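Noura Nimri rode the Skesville gravel loop in the Bakke rain jacket for most of June. At 241 grams it packs small enough for a jersey pocket, and the cuffs go over winter gloves.

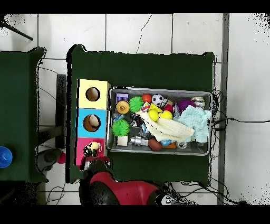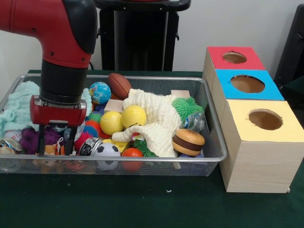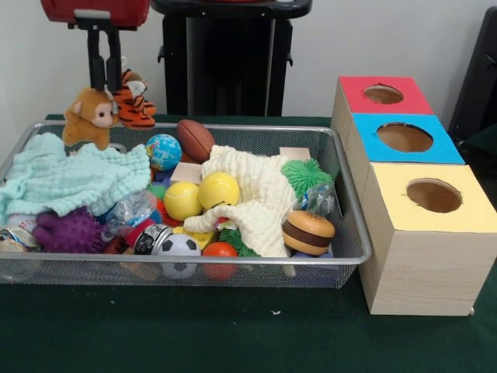 Toys on the green table.

The hood is too big to wear under a helmet. Fiifi Abugri preferred the Toto gilet, cheaper and better on dry climbs out of Rultcombe, though its zip snagged twice. Both come in five sizes. Try the Bakke a size up if you wear layers.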